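Why Does a Shirt Crumple?
Cloth, creases and the steps of folding a long-sleeved shirt
Elorora Young Readers – Materials at Home, Sheet 2
February 2019

A sheet of paper and a shirt are both thin. Paper holds itself up when you lift one corner, at least for a short distance. A shirt does not. It hangs straight down from your fingers. Engineers describe this by saying that cloth has low bending stiffness. Bending stiffness is a measure of how hard you have to push on something to make it bend.

What cloth is made of

Cloth is made from yarn, and yarn is made from thin fibers twisted together. There are two main ways to turn yarn into cloth.

Woven cloth has two sets of yarns that cross over and under each other at right angles. Bed sheets and jeans are woven.

Knitted cloth is made of loops, each one pulled through the loop before it. Most T-shirts and sweaters are knitted. The loops can change shape, so knitted cloth stretches more than woven cloth.

In both kinds, the yarns are able to slide a little where they touch. This is why cloth can bend in two directions at the same time and wrap around a shoulder or a knee. Paper cannot do this without a crease or a tear.

What a crease is

When cloth is bent sharply, the fibers on the outside of the bend are stretched and the fibers on the inside are squeezed. If the cloth stays that way for a long time, some fibers keep the new shape. The line that is left is called a crease. Heat and moisture make fibers easier to reshape. An iron uses both, and a weight of folded laundry on top of a damp shirt can do the same job by accident.

A fold is different from a crease. A fold is a place where cloth turns back over itself. It may leave a crease or it may leave nothing.

Why sleeves are difficult

A towel is a rectangle. It has four corners, and once two of them are found the rest is simple. A long-sleeved shirt is a wide tube with two narrow tubes joined to it. Each narrow tube can bend, twist, or slide under the body of the shirt. The number of shapes a dropped shirt can take is too large to list.

Pulling is the usual way to remove a twist. One pull at a single point only drags the shirt across the table. Two pulls in opposite directions put the cloth between them under tension. Cloth under tension tends to straighten along the line of the pull – the rest of the shirt may stay bunched.

A blue-violet shirt on a large, pale green surface, not yet folded:
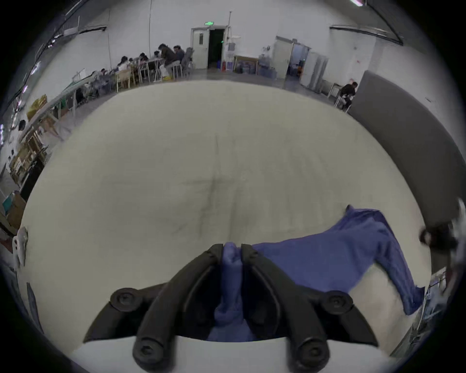
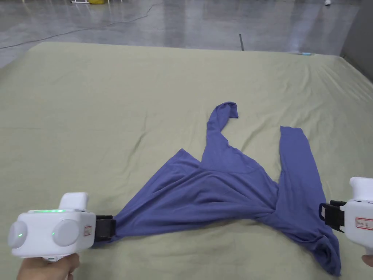
Steps for flattening and folding

1. Find both cuffs. Follow each sleeve back from its cuff to the shoulder.
2. Turn the shirt until neither sleeve is twisted.
3. Hold one shoulder in each hand and pull gently apart. Lay the shirt face down.
4. Smooth the body with flat palms, from the middle out to the sides.
5. Fold one side of the body toward the center. Fold its sleeve back so that it points to the hem.
6. Do the same with the other side.
7. Bring the hem up to the collar.

Try it

Take a handkerchief and a piece of paper of the same size. Push each one 2 inches past the edge of a table and look from the side. Measure how far the edge drops. Repeat with a sock, a dish towel and a plastic bag, and write the results in a table. The material with the smallest drop resists bending the most for its weight.

Words to know

Fiber – a very thin strand, such as cotton or wool.
Hem – the finished bottom edge of a shirt.
Tension – a pulling force that acts along a material.

Next sheet: Buttons, Zippers and Snaps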